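October 22, 2025

Quick one tonight, want to get this down before I forget how the fix works.

So the planner. Jorum (my little motion stack, if you're new) has been stalling on maybe every other plan for two weeks and I blamed the solver the entire time. Swapped samplers. Swapped back. Turned smoothing off. Same stall, same spot, right before the approach move.

Wasn't the solver. It was the scene update. Perception pushes a new table plane every time the fit changes by more than a threshold, and the threshold was tiny - like, noise tiny. Every push throws out the collision cache. Last night's log had 3228 scene updates in it. Cache rebuilt for every one. No wonder.

Keegan Thibodeau spotted it, not me. I sent him the log and he wrote back "why does your table keep moving". Fair.

What I changed:

- plane fit now runs on a rolling window of 34 depth frames
- update only goes out if the plane moved more than the gripper clearance
- cache keeps anything that isn't touching the changed object

Third one was the fiddly bit. Irkero (the scene graph part) had no idea which cache entries belonged to which object, so I had to add tags. 729 lines of diff, most of it me renaming stuff I should of renamed last year.

The other half is glare. Bright spot on the tabletop comes back as a hole in the depth, the fit goes around the hole, and the long shadows from small stuff confuse the segmenter on top of that. A bottle gets a tail. The tail gets a bounding box. Then the planner politely routes around a shadow. 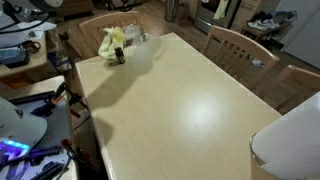
Why not just hard-code the table plane and skip the fitting?

Because the base gets bumped and the table gets shoved, and a fixed plane that's off by a finger width puts the gripper into the wood. Fitting it live costs a bit of compute, but the error stays small and I get a warning when it jumps.

For the shadow thing I ended up with a dumb height check. If a blob has color contrast but no height above the plane, drop it. Cloth is the problem case - a thin flat fold can look like nothing at all. For now anything flagged soft skips the check. Ugly, works ok.

Plans come back fast enough now that I stopped watching the progress bar. Still two stalls in tonight's run, both near the joint limit on the wrist, so thats a differnt bug.

Still to do:

- move the clearance value into the config, it's hard-coded in two places
- replay tool chokes on logs from before the tags
- write a test for the bottle tail
- rename Long. It's the long-horizon planner, the name made sense at midnight, and it's impossible to search for

Plarildale branch has all of it if you want to try, main gets it in December once the replay tool is fixed. Don't pull it onto anything with the old config, it will load fine and then ignore your limits. Ask me how I know.

Bed.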